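The quiet return of the front room

There is a moment, when you walk into somebody's best sitting room, when your voice drops a little. The cushions are plump, the curtains match something, and you wonder whether you ought to have taken your shoes off. I grew up with a room like that, and I spent years thinking it was the silliest use of space in the house. Now I want one so badly that I've started measuring the box room.

The three-piece suite, bought all together and in one fabric, has been out of favour for a good while. We were told to mix things up: a leather chair from a junk shop, a grey sofa, a stool that might be a table. I've lived that way quite happily. But matching furniture does something lovely to a room (it settles it, somehow), and plenty of people are going back to it with real joy.

I spent a day at Salinas, a second-hand furniture warehouse on the edge of an old dairy yard, and came out covered in dust and grinning. They keep over 80 suites under one roof, most of them from house clearances, stacked so that you walk between walls of roses, ferns, stripes and fat gold tassels. In October, when people start thinking about being indoors, the yard is full of vans by nine. A good suite with its cushions intact goes before lunch.

What surprised me was how well made so many of them are. Tip an old armchair forward and have a look underneath! You want tight webbing and a frame that doesn't creak when you lean on the arm. Press the seat hard with your palm and listen. A twang means a loose spring, which a decent upholsterer can sort out, but a crack or a wobble in the back leg is another matter and I'd walk away from it. Smell the cushions too. Smoke never quite leaves.

Then there's the cloth. Jarico, a small mill that still weaves furnishing fabric in short runs, has brought back 2 of its old leaf patterns after customers kept sending in scraps from worn-out arms and asking for more. Recovering a full suite isn't cheap - I was quoted just under the price of a holiday - and the pattern has to be lined up across every seat and back, so allow extra for that. Big repeats eat cloth. Kuma, the upholstery workshop I pestered for advice, told me to order arm caps at the same time from the same roll, and to put a spare metre away in a drawer for the grandchildren to argue over.

As for layout, push against the habit of pointing everything at the television. A suite was made for talking. Bring the seats round so that people can see each other's faces, put something in the middle for the cups, and keep the path from the door clear so nobody has to climb over knees. If the fabric is busy, the carpet can be busy as well, whatever you've been told. Old front rooms were full of pattern from skirting board to ceiling and they felt marvellous on a wet Sunday with the lamps on.

My box room turns out to be 2 inches too narrow for a proper sofa. I'm looking at a pair of chairs instead, in a green fern, slightly bald on one arm.
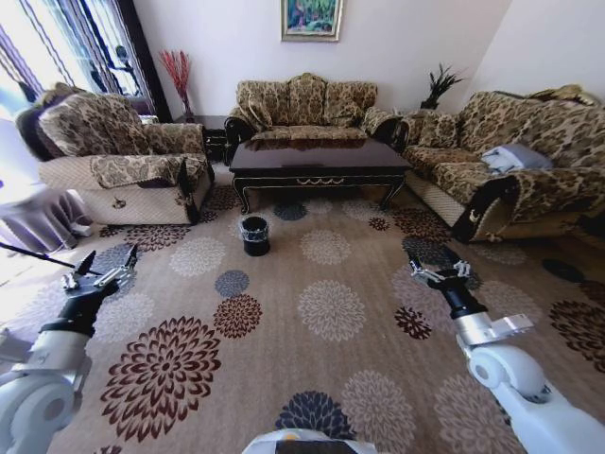

Drullix writes: My parents' suite was recovered twice and outlasted three carpets, so I'd add one thing to your list, and that's to swap the seat cushions round every month. Ours never did get that dip on the telly side. And do go for the green fern, bald arm and all!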